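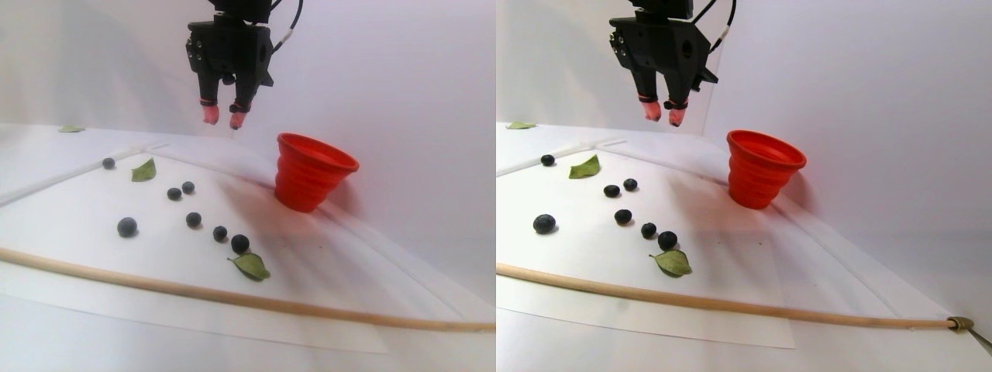
Uniten publishes gripper and camera comparison for soft fruit handling

Prasport, May 2018

Uniten has released the results of a bench comparison of low-cost grippers and camera arrangements for small, soft objects. The work was carried out at the company's Prasport workshop and began in March.

The comparison was set up to help growers, packers and training colleges that want to try automated handling but can't justify an industrial cell. It covered two black two-fingered grippers, the Jemari and the Mercado, and three ways of placing the cameras. In total, 1,966 attempts were logged across all combinations.

Fresh blueberries were used as the main test item. They were laid out on white paper with a few leaves, and a red collapsible silicone cup was included as a larger object that gives way when it is squeezed. Both grippers wore pink rubber fingertips held on with a band, so that differences in the results would come from the mechanism and the controller and not from the grip surface.

"We kept the layout plain on purpose," said Gerardo Manalastas, who led the work for Uniten. "White paper, white walls, dark fruit. If a camera has trouble with that, it will have trouble with everything else. The leaves are there because fruit comes with leaves."

The Jemari closed more gently and marked fewer berries. The Mercado was quicker and held the silicone cup better when it was picked up by the rim, but its fingers tended to push a berry away before closing when the approach was low. Lowering the closing speed fixed most of this and added 12 seconds to a full tray.
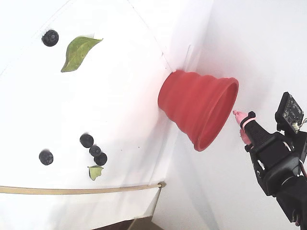 Attempts on the cup were logged separately from those on the fruit. A cup lying on its side proved harder for both grippers than one standing up, and the results for the two positions are listed in their own tables. Neither gripper was reliable when the approach came in close to the wall panel, and Uniten recommends leaving more clearance there than the makers' guides suggest.

On the camera side, a side-by-side stereo pair gave the most consistent results. A single overhead camera was the cheapest option but lost sight of berries under the fingers as the gripper came down. A camera mounted on the wrist helped with the last part of the approach and was of little use before that. Moving from the single camera to the stereo pair cut missed grasps by 35 per cent.

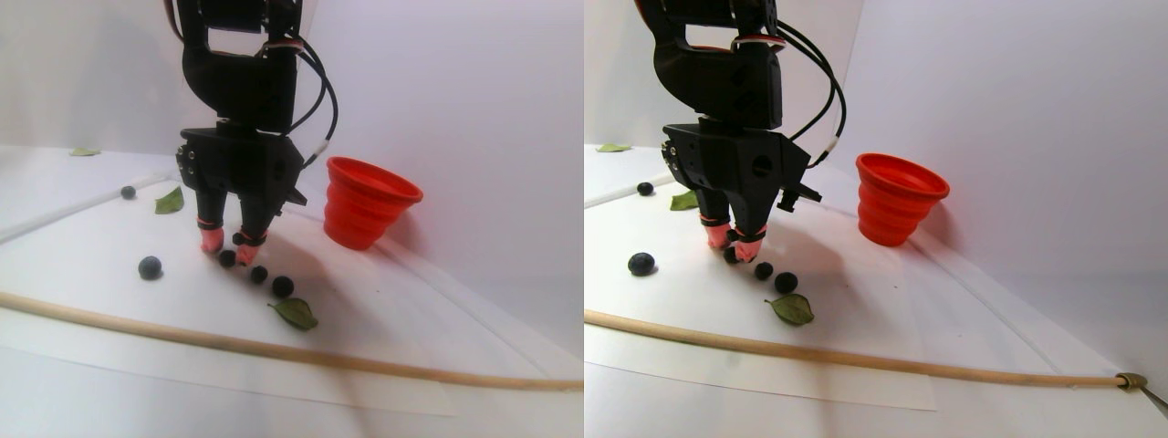

Stereo view of the gripper over the blueberries, with the silicone cup standing to the right.

The same controller was used throughout. Its settings were left at the maker's defaults for the first 200 attempts with each gripper and then tuned by hand. Both sets of figures are included in the report.

"Most people will run the defaults, so we wanted those numbers in there," Mr. Manalastas said. "The tuned numbers are better, but they took us a good while to get."

The report does not rank the grippers overall. Uniten advises readers to look first at the tables for the kind of object they plan to handle. Fingertip wear was recorded but is not reported in detail, as the tips were replaced at different times on the two units.

A second round is planned with raspberries and cherry tomatoes, using the stereo pair only. Makers who would like a gripper considered for that round may contact the Prasport workshop.

The full report, including the attempt logs, wiring notes and controller settings, is available from Uniten free of charge on request.

Media contact: Gerardo Manalastas, Uniten, Prasport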